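Search this site Go Search tips

Lusbridge Short Stay Flats - Room and Laundry Safety Checklist
September round, with comments

Flat: Pratley Street, upper floor, two bedrooms
Start of inspection: 9.40 am

Marks used: OK = in order. FIX = must be repaired before the next guest. WATCH = look again at the next round.

1. Entry and stairs

1.1 Handrail tight at both ends - OK
1.2 Stair light works from both switches - FIX. The lower switch must be pushed two times. I wrote it also in the repair book.
1.3 Stair edges, anti-slip strip - WATCH. The strip on the fourth step from the top is lifting at the corner. I pressed it back but the glue is old and it will not hold the winter.
1.4 Door opens from inside without key - OK

2. Smoke alarms and fire

2.1 Alarm in hallway, test button - OK, loud.
2.2 Alarm in big bedroom - OK
2.3 Alarm in small bedroom - FIX. It gives a weak sound. Battery was changed in the last round, so I think the unit itself is finished. Please order the same type as in the hallway.
2.4 Fire blanket in kitchen - OK. It hangs now beside the door, as asked. Before it was over the stove, where a person would need to reach through the flame.
2.5 Extinguisher, needle in green - OK
2.6 Escape plan on back of door - WATCH. The colour has faded and the arrow is hard to read in the evening.

3. Kitchen

3.1 Stove knobs return to off - OK
3.2 Kettle cord - OK
3.3 Hot water at the tap - FIX. Too hot for guests with small children. The Manninen heater was set to the highest mark, I turned it down by 4 marks and will measure again.
3.4 Cupboard under sink, cleaning liquids behind the child lock - OK

4. Heaters and electricity

4.1 Safety switch trips with test button - OK
4.2 Power boards - WATCH. There are 2 in the living room and one is plugged in the other. I separated them, but the guests will do it again if we do not give them a longer cord.
4.3 Zarketti panel heater, nothing closer than 20 cm - FIX. The curtain touches the top. It needs to be shortened or tied.
4.4 Meter reading for the file: 1,073

5. Windows and balcony

5.1 Window stays in both bedrooms - OK
5.2 Balcony rail, no movement - OK. I pushed with both hands at every post.
5.3 Chairs away from the rail - FIX, done on the spot. Please remind the cleaners, it is the third round that I write this.

6. Linen, clothing and laundry

6.1 Dryer lint filter clean - FIX. Almost full. It must be emptied after each load, not after each guest.
6.2 Dryer hose, no bends - OK
6.3 Iron has automatic shut-off - OK
6.4 No clothing or bedding laid on heaters or lamps - OK
6.5 Clothing and small pieces checked by hand before they are put away - OK, see comment.
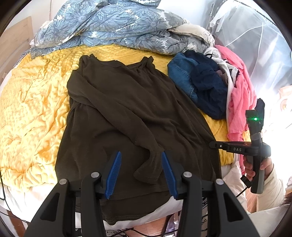
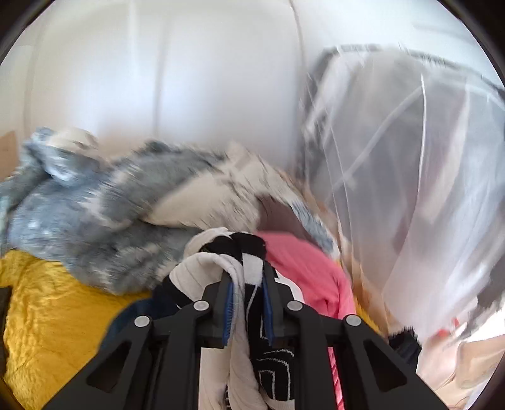
Comment to 6.5: check inside cuffs, pockets and folded parts for pins, matches and lighters. Lint on dark cloth should be brushed off over the bin - do not shake it near the heater.

7. Repairs in order of urgency

- small bedroom alarm (2.3)
- curtain at the heater (4.3)
- water temperature, second measurement (3.3)
- stair switch (1.2)

The flat can be rented after the first two are closed. The others can wait until the end of the month, but the water must be measured before a family comes in.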